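Flasley Church Records list
Message from: Tegwen Bellis
Subject: Re: Faculty papers and the chaplaincy returns
Date: May 7, 2018

Kelly Pickering wrote:

> I have been through the Sisamside deposit and I can't make the chaplaincy
> returns agree with the deanery book. The book has the garrison chapel
> under the rural dean until the parishes were joined. The returns are
> addressed to the chaplain's own superior and don't mention the deanery
> at all. Was the chapel inside the parish or not? I need to know which
> heading to put it under before the list goes to Druvow for typing.
>
> Also, the returns are numbered up to 100 but I only have 70 of them. Is
> the rest with you?
>
> Kelly

Kelly,

Second question first. The rest are not with me. When the Parsons papers were split, the returns went to Sisamside in one box and the covering letters came here in another. I have the covering letters complete. Where a return is missing you can usually get the date and the name of the chaplain from the letter, but not the attendance or the collections. I would list the missing numbers as "wanting" and give the letter reference beside each. Please don't close up the numbering. The letters cite returns by number and the references will break if you do.

On the chapel: it was inside the parish boundary and outside the incumbent's control. The two series disagree because they record different things. The deanery book lists buildings by where they stood. The returns follow the line of authority, and a chaplain serving the garrison held his licence separately from the parish clergy. He could take services for the men and their families in the chapel without asking the incumbent. For weddings the position was different. The chapel had no register of its own in the early years, so couples were married in the parish church and the entry is in the parish register, sometimes with the chaplain signing as officiating minister. Anyone looking for a garrison wedding under the chapel will not find one before the licence was granted, and the list ought to say so in a note.

The licence itself is item 934 in the old Flasley numbering. It is one sheet, folded, with a later endorsement in pencil. The endorsement is in a different hand and I would not rely on it. It says the chapel was "returned to the parish" in November but gives no year. The vestry minutes have nothing under that month in any of the volumes I have read. I have not read the last one, as the binding has gone and it should not be opened flat until it has been looked at.

For the heading, I suggest:

Garrison chapel (see also Deanery, visitation papers)
 Licence and related letters
 Chaplain's returns, incomplete
 Furnishings and plate
 Correspondence on burials

The burials file is thin. It is mostly an argument over who should pay for the upkeep of the north side of the churchyard, which ran through two chaplains and three incumbents and was not settled in anything I have seen. Some 37 letters, several of them copies of each other. I would keep the copies where they are, since two carry notes that the originals lack.

One correction to the draft you sent. You have the chaplain described as "curate" on the second page. He signs as curate in two of the parish register entries, but he was never licensed to the curacy and the bishop's clerk queries the description in the margin. "Officiating minister" is safer.

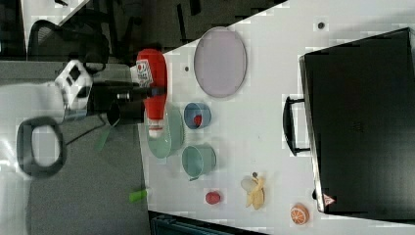
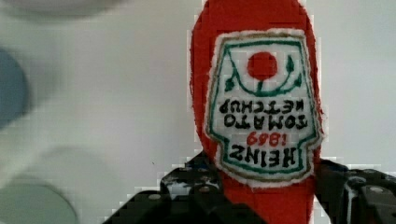

The furnishings need a separate word. The inventory taken when the chapel closed lists a portable altar, a set of linen and a pair of candlesticks. The parish inventory drawn up afterwards has the linen and the candlesticks but not the altar. It may have gone with the last chaplain, or it may be in the parish list under "table, small", with no further details given. Unless you have something in the Sisamside box that settles it, enter it as not traced.

Druvow want the text with no tabs and with dates written out in full. They will also want the parish spelled one way throughout. The sources have three spellings. Use the modern one in headings and keep the original only inside quotation marks.

I can send copies of the covering letters for the missing numbers if you let me have the list of gaps.

Tegwen Bellis

Flasley Church Records list | Contact the list owner | Messages copyright their authors | Back to top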